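2 min read
Print | E-mail
Home Work Ideas Archive

The woman who runs Willdale's tidy-desk course wants cloths folded before anything else. I asked why. 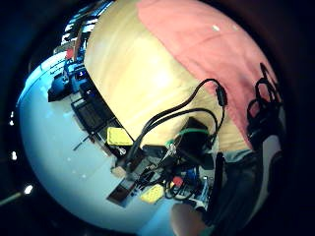

"People start with cables and quit," she said. A cloth takes 60 seconds, supposedly – mine never has.

Does the table stay clear at Setstead?
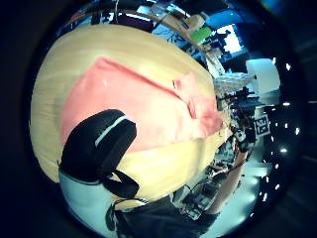

Cantero doubts it, and told me any table fills up again by Wednesday.

She shrugged at that. "Then fold it again."

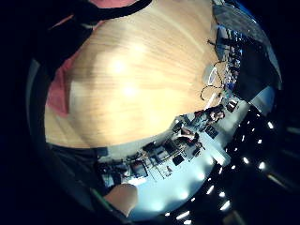

I pushed her on cables. "Coil them last," she said, and offered no proof. 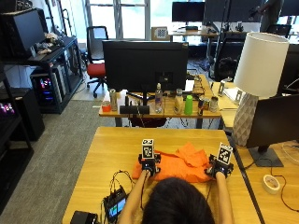

Orange cloth between two gloved hands, at a light wooden table.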